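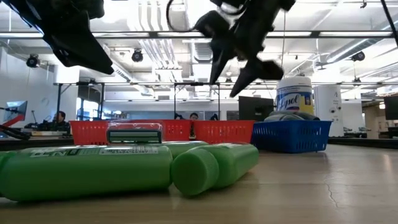 By Fedir Vakulenko | Office Notes | 6 min read

So the old copier finally went. If you were in on Saturday you'll have heard it, grinding away at the rates notices like it was chewing gravel, and by lunchtime it had stopped taking paper from any tray at all. I rang Ahuja, who've looked after our machines since before I started, and they were lovely, but the short version is that the fuser was gone and the part would have cost more than the copier's worth.

That left me shopping for a replacement, a job I've managed to dodge for years. I ended up with two quotes on my desk, one for a Prirkent and one for a Gendier. The Gendier was cheaper to buy and dearer to run. The toner is the catch with it, as the cartridges are small and you can't get the big ones for that model here in Australia. The Prirkent costs more up front but each cartridge goes a good deal further, and it staples! I didn't think I cared about stapling until I remembered the members' packs every April.

I also asked for the meter reading off the old machine, just to see what a quiet month looks like for us. It was 3637 pages, which was a shock. I'd have guessed 1000, maybe a bit over.

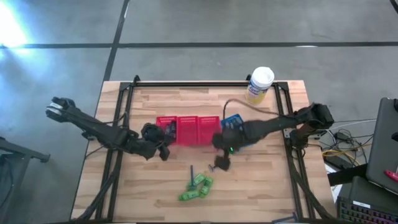

A fair chunk of that is colour, too, and most of it doesn't need to be. Emails with a little blue logo at the bottom count as a colour page, and colour pages cost us several times what the black ones do. So the new one will be set to black and white, double-sided, from the start. You can still pick colour when you want it (flyers, maps, anything going up on the noticeboard), you'll just have to tick the box yourself.

The other change is codes. Everyone gets a four-digit one, and your job waits at the machine until you key it in. Valdis Rätsep grumbled about this when I floated it, and then lost a whole report to somebody else's recycling pile the same afternoon, so he's come around. 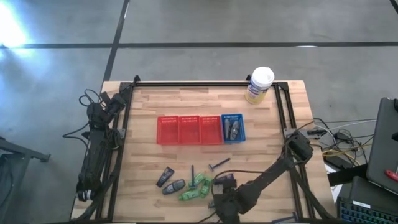
Where to put it is the bit I'm still chewing over. The Prirkent is wider than the old one once the side tray is down, and it wants 10 centimetres clear at the back for the air to get out. Cords are my other worry. I don't want black cables looping out onto the floor beside it, like the ones next to the left-hand arm in the photo, anywhere people walk past with their hands full of paper. The wall by the kitchen has a power point and a network socket side by side, so that's my pick unless anyone has a strong objection.

I've gone with Gutura for the paper, by the way. We tried a few reams of the cheap stuff last winter and it curled terribly on the second side, and I spent more time fishing out jams than I'd like to admit. There are six boxes in the storeroom already. Please finish the open one before you start another!

Delivery is being sorted this week and I'll email your codes once the machine's in. Until then the little printer at reception is all we've got, so go easy on it, and if you've got a big job coming up, come and see me first.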